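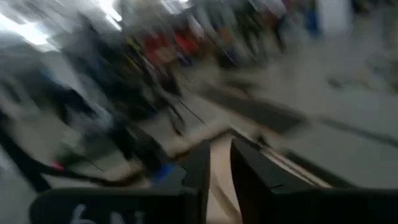 Skadport Tide Bell

The Skadport Tide Bell is a harbor bell in the fishing town of Skadport, rung by the rise of the sea and by nothing else. It hangs in an open timber tower at the end of the north breakwater, and on a still evening it can be heard all the way up the hill at Plemer! Tide bells are rare anywhere, and this one is a wonderful survivor, still working on very nearly the same plan its makers gave it.

Name

Older residents call it the Trukura, after the rock that the tower stands on. The name "Tide Bell" came in with the first printed harbor guides and has mostly replaced it, though the local sailing club still races for the Trukura Cup each February.

History

Before the bell, boats coming home in fog had only a lantern and whoever was awake to shout. The inner channel at Skadport is narrow and dries out at low water, so a skipper needed to know two things at once: where the breakwater was, and whether there was enough water to get past it. The bell answered both. If it was ringing, the tide was high enough to come in. Its silence meant wait outside.

The bell was cast at the Kaczorowski foundry, a family business better known for church bells and ship's fittings. The foundry's order book survives and gives the weight as 175 kilograms, a good deal heavier than the harbor had asked for. The town paid for the extra metal in dried cod, delivered over two winters.

A storm took the first tower in its fourth year. The bell went into the water and lay there until spring, when it was dragged up the beach by horses, scratched but sound. The second tower was built with wider legs and is the one seen today, with many of its timbers replaced since.

How it works

The mechanism is beautifully simple. A sealed float sits in a vertical shaft cut through the breakwater, open to the sea at the bottom. As the tide rises the float rises too, pushing up a rod that lifts a catch near the top of the tower. Once the catch is clear, the clapper swings free, and the swell moving the float up and down is enough to keep it striking. When the water falls, the catch drops back and holds the clapper still.

The bell begins to ring about 37 minutes before the channel is safe for the larger boats. In calm weather the strokes are slow and uneven, sometimes with a long gap between them. In a heavy sea they come so fast that they run together into a kind of hum, and people in the houses nearest the harbor close their shutters.

Sound

The note is a little flat of G, with a second, lower tone that lingers after each stroke. The music historian Golshifteh Bakhtiari recorded the bell through a full spring tide and found that the lower tone carries much farther over water than the main note. Fishermen had long said the same thing, describing the bell as having "a near voice and a far voice." Her recordings were later used by the composer Omid Asadi in Eighteen Tides, a piece for strings and low brass that is now played in the harbor church every summer.

Repairs

The clapper has been replaced 4 times. The current one is softer than the bell itself, so that the wear falls on the part that is easier to change. Cracks in the upper crossbeam led to a long closure, and the bell was hung again on November 5, 2019, in front of a large and very wet crowd.

Visiting

The breakwater is open to walkers except in rough weather. The tower cannot be climbed, but the float shaft has a grating over it, and at half tide the water can be heard breathing in and out below. A tide table is posted beside the harbor office.

See also

Bell buoy
Fog signal
Tide gauge
Plemer Lighthouse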